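From: Leonora Galang
To: Treloar home robotics list
Date: May 29, 2021
Subject: Re: Birnent open day – worth the drive?

Wilfredo Pangilinan wrote:
> Did anyone make it to the Birnent open day? I'm mostly curious
> whether the simulator demo is any good, and if they let
> visitors touch anything.

Hi Wilfredo! I went, and yes, they let you pick a kitchen and poke at it. Everything was on the big screen, all simulated, and they say they have 642 layouts loaded so far.

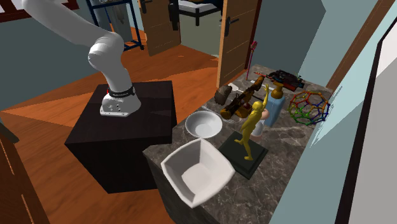
My favorite part was the Q&A, which ran way over (I got three questions in, sorry everybody). I asked why the counters were such a mess, and the woman from Benda said tidy ones teach you very little. Fair enough – I'd hate to plan a grasp on that gold figure with its arm up in the air, or the ball-and-rod molecule thing!

Then we moved on to the close-up views, where you really get a feel for how little room the fingers have. I could have watched that all afternoon, but there was a line behind me.
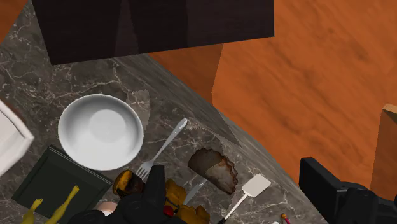

Gripper at the counter, with the fork and bread nearby.

They're planning another one in January, and I'd go again. Parking is tight, so come early. Does anyone here still run the old Hisex controller? I have a question about it but I'll start a new thread.

Leonora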